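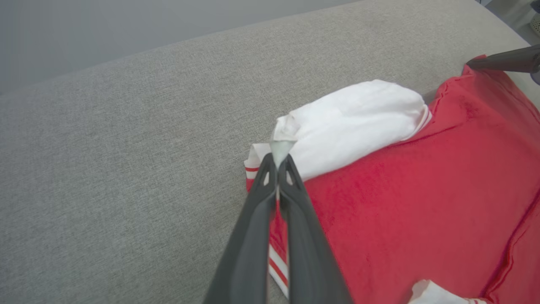 Most household laundry is folded somewhere other than a table. The usual choice is whichever flat surface stands closest to the drying rack, and in a small flat that tends to be the sofa. A seat cushion covered in fine woven fabric, light grey and slightly flecked, makes a fair work surface for a red T-shirt laid out flat, with room left over on the cushion beside it. The white garment bunched on top of the shirt is a different matter. It has red stripes on its hem band and a thin red line of trim, and a mixed piece of that sort has to be sorted by its white ground and not by its trim.

Riaan Fourie has run the workroom at Gastside, a linen service and repair shop, for long enough to have firm views on both points. He sorts before washing, again before folding, and folds on anything that is level and clean. Customers often ask him whether a proper folding table is worth the money. His answer depends on the surface they already have.

A good folding surface needs grip, support and a colour that shows up what is lying on it. Grip comes first. Polished wood and glass let a knitted cotton garment slide while the sleeves are being turned in, so the second fold pulls the first one out of line. A woven upholstery fabric holds the underside of the garment in place. Too much grip is also a fault: a deep pile or a coarse bouclé will drag at jersey and stretch the hem as the garment is turned.

Support is where sofas vary most. A firm foam seat stays nearly flat under the palms. A feather-filled one gives way in the middle, and a shirt folded in the hollow comes out with a bowed lower edge. The test used at Gastside is to press down with a flat hand, lift it and look at what remains. If the dent is still visible after three slow breaths, fold elsewhere or lay a thin board across the seat.

Upholstery durability is normally given in rub cycles, and the figures are useful here even though they were devised with sitting in mind. Fourie would not fold regularly on a cover rated at 1000 cycles. At 2000 he would do it with a cotton sheet laid over the top. Most covers sold for everyday use are rated well beyond either figure, and on those the weekly wash makes no measurable difference. Zips and metal buttons do more harm than cloth ever will, and should be fastened or turned inwards before the garment is put down.
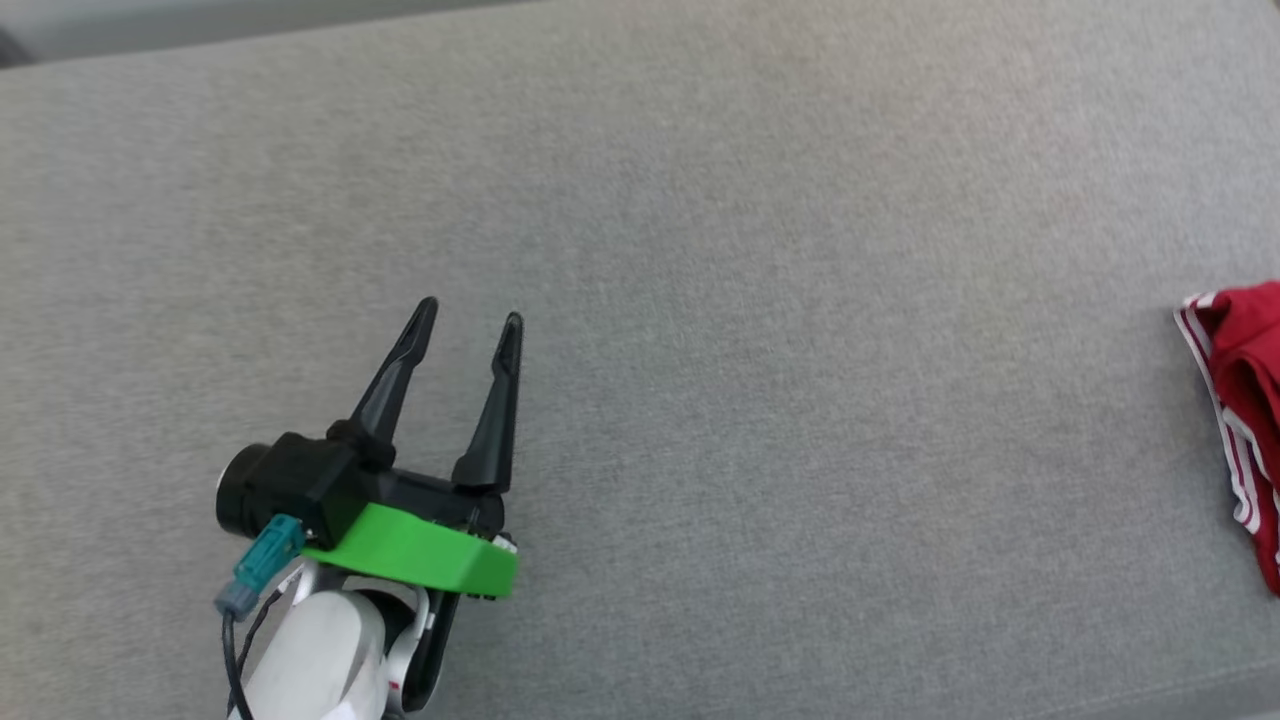
Colour is the property buyers think about least when choosing a cover and notice most once they begin to use it for chores. Dark navy hides black socks, cream hides vests, and a bold pattern hides nearly everything. Zodwa Venter, who selects upholstery cloth for the Trurnarton showroom, recommends a mid to light neutral with a small variation in the yarn. In a heathered grey the lighter and darker flecks sit close enough together to read as one plain tone from standing height, and with no seams or buttons breaking up the surface, a stray thread or a dropped sock has little to hide against. The same cloth can look cooler in one part of the seat and faintly pinkish-beige in another, so Venter advises carrying the sample round the room before ordering.

Her other advice concerns transfer. New red cotton may release loose dye when damp, and a pale cover will take it up. Garments should be fully dry before they are laid on light upholstery, and a new red item should be kept off it until it has been through several washes. The check is simple. Wet a corner of white cloth, press it against an inside seam for a minute and look for pink. Any mark means the garment is washed alone and folded on a towel.

White garments with red trim need the same check, carried out at the trim. They should not be left damp in a heap, as the stripe will then be pressed against the ground for as long as the heap stays there. Lay them out singly and smooth the band flat before folding.

The fold itself is short work. Fourie lays a T-shirt face down, smooths it from the collar to the hem, and turns each side in to the same line, with the sleeve doubled back on itself. The hem then comes up to a point just short of the collar, and the whole is halved once more. Ribbed collars are left outermost so that they are not creased across. On 100 per cent cotton jersey he smooths with the edge of the hand, working down the length of the garment. Pulling at the corners distorts the knit, and the side seams begin to twist.

Bunched items are shaken out before anything else is done with them. A garment that has been rolled up for an evening will hold creases that no amount of smoothing on a soft seat will remove, and it should go to the ironing board first.

Afterwards the cushion wants a pass with a clothes brush, worked in one direction, to lift the lint. Venter does hers with the upholstery nozzle of the vacuum cleaner on low suction, cushions turned over every second time.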